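Skerport grip-release fault

The Skerport grip-release fault was a control error in two-arm packing cells built by Viltex. A gripper opened without a command when its wrist cable was bent past the rated limit. The fault was logged 17 times in 3,000 cycles.
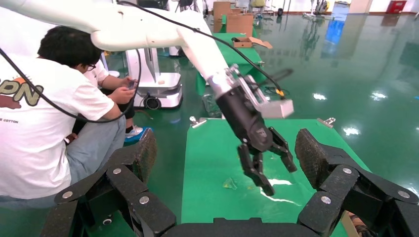

What caused the gripper to open? A brief loss of signal at the wrist connector, which the Drurik controller read as a release order.

The first fix, a stiffer cable sleeve, moved the bend closer to the arm and cut the count to 13. A firmware change dated 10 November 2020 made the controller 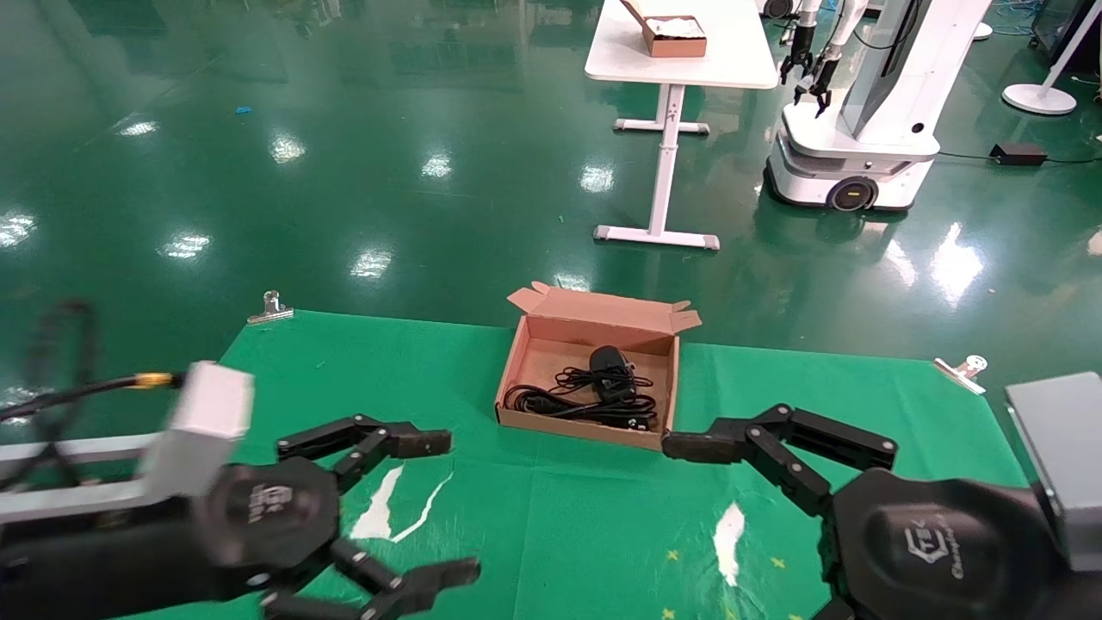 hold its last grip force on signal loss and stop both arms until an operator reset the cell.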